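Can It Put the Fruit Away Yet?

Apr 24, 2025

My friend Panya Kaewkla asked me over dinner when she could expect a machine to put her groceries away, and I gave her such a long and wandering answer that the rice went cold. So I promised I'd write it down properly, and it's only taken me since September to get to it!

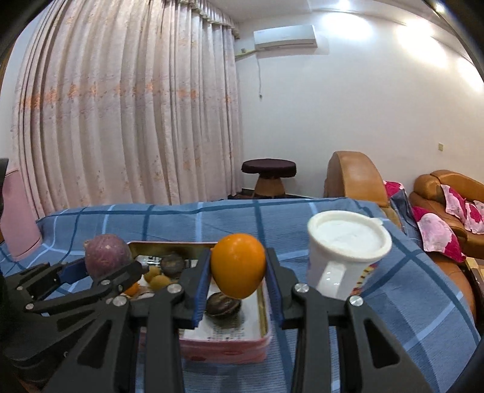 460 words

Take one orange and a tin to put it in. You and I would do that while talking on the phone and looking for our glasses. For a gripper with two padded jaws, an orange is a pretty fair thing to be asked to hold (it's round, it's firm, it has a bit of texture for the pads to grab), and I'd say that picking one up off a bed or a table is the kind of job the machines are getting good at. I get a little thrill every time I see an orange up off the cloth like that, and I don't expect to grow out of it.

But then there's everything near the orange. A passion fruit is light and wrinkly. Little round fruits roll off if you brush them with a knuckle, and a gripper is nearly all knuckle. The tin has a rim, and the rim is exactly where things end up if you let go a hair too soon. When I was a kid stocking produce at my uncle's store I dropped plenty myself, so I try to be generous.

Tomos Gape, who runs the packing line at Jidora and has put up with my questions for 13 years, thinks I'm too soft on the home machines. On his floor the crates come in the same way every time, the light never changes, and a jammed arm gets a person with a wrench inside a minute. "Your kitchen is a riot," he told me, and I had to give him that one. My kitchen has a drawer that only opens if the other drawer is shut.

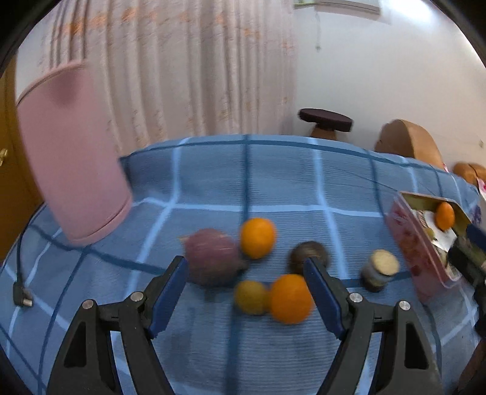

Onion, oranges and a few smaller ones, with the pink box waiting on the right.

What I keep chewing on is the pile. An onion leaning in among the oranges, something small and yellow-green tucked up against a bigger neighbor, a jar standing close by that you'd rather not knock over. You have to pick which one goes first, and you have to get your fingers down between two things that are touching without shoving the whole bunch across the cloth. I do it by feel. I couldn't tell you how, and I think that's a big part of why it's so hard to teach.

And see-through plastic! Emrys Foulkes swears clear and tinted boxes are the worst thing in any house for a camera to make sense of, worse than socks. I've walked into a glass door at the dentist, so I'm with the cameras there.

So, Panya, my answer is that one fruit at a time, on a nice flat cloth, with somebody close by, I'd call it nearly there. The whole grocery bag, with the eggs in it and the cat in the way, I'd give a good many more years, and I'd still want to do the eggs myself. Tomos says I'll be wrong in one direction or the other, and he's put a lunch on it. If any of you have tried one of these things at home, on laundry or dishes or anything at all, please write and tell me how it went, because I'd love to hear about it and I do answer everybody (slowly).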